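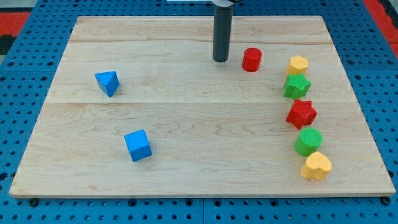

Lăcrămioara Furtună wrote in after the February issue to ask whether we still had the coloured blocks, as her grandson had been promised them and would be most put out otherwise. Yes, Lăcrămioara, we do, and they come out more often than almost anything else we own!

There is something about plain wooden blocks that suits every age. They need no batteries and no instructions, and a child who has only just learned to sit up will be as happy with 2 of them as an older one is with the whole box (happier, sometimes, and a good deal quieter). Kevin Nina likes to start the little ones off by laying a few in a wavy line and leaving the rest apart, and then he simply waits. Sooner or later a small hand comes along and puts the blue ones wherever that small hand thinks blue ought to go, and it is rarely where you or I would have put them.

We do ask that blocks are played with on a board and not straight on the floor. A good flat piece of wood makes all the difference to a tower, and it saves your feet at the end of the afternoon. If you have an old board at home with nice smooth edges, maple or anything else, please bring it along and Vasilică Chiriac will give it a rub down with fine sandpaper.

Families may borrow a box for 3 weeks at a time. Put your name in the book by the door, and do have a look under the sofa before you bring it back. We are still missing a green one from the Tardale outing, and I live in hope that it will come home in somebody's coat pocket.

Cornel Căpraru has the key to the toy cupboard if you find it locked.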